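Toast rack

A toast rack is a small stand for holding slices of toast upright after they leave the toaster. Usually has a row of dividers, or short teeth, with a gap for each slice. Found on breakfast tables, in boarding houses and hotels, and in toy kitchen sets.

Purpose

Fresh toast gives off steam. Laid flat on a plate the underside goes soft, stacked it goes soft faster. Standing it up lets air reach both sides. The trade-off is heat – racked toast stays crisp but cools quickly, and butter may not melt into it.

Materials and form

Silver plate, stainless steel, ceramic, wood, wire, plastic. Older table racks often have a center handle and small feet. Plastic ones tend to be plain, sometimes just a low comb with teeth along one side. 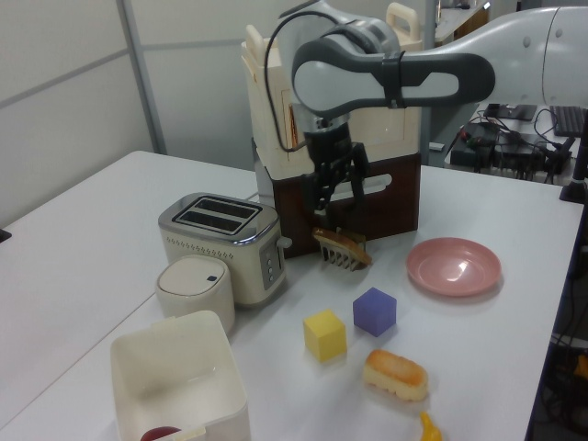
Spacing matters more than height. Gaps too narrow and thick bread has to be forced in, wich breaks the crust. Too wide and slices lean over and touch. Racks holding 6 slices are common for families, 2 for a breakfast tray.

Use

Normally kept near the toaster and carried to the table full. Crumbs collect underneath, so some racks have a tray. Other uses: letters, napkins, small cutting boards.

In play sets

Toy racks come with pretend toast and often other play food, bread rolls and fruit mostly. Children use them for pretend breakfasts, and for practice at sorting and lining things up. Slots on toy racks are usualy looser than on real ones.

See also

Toaster
Bread bin
Butter dish
Play food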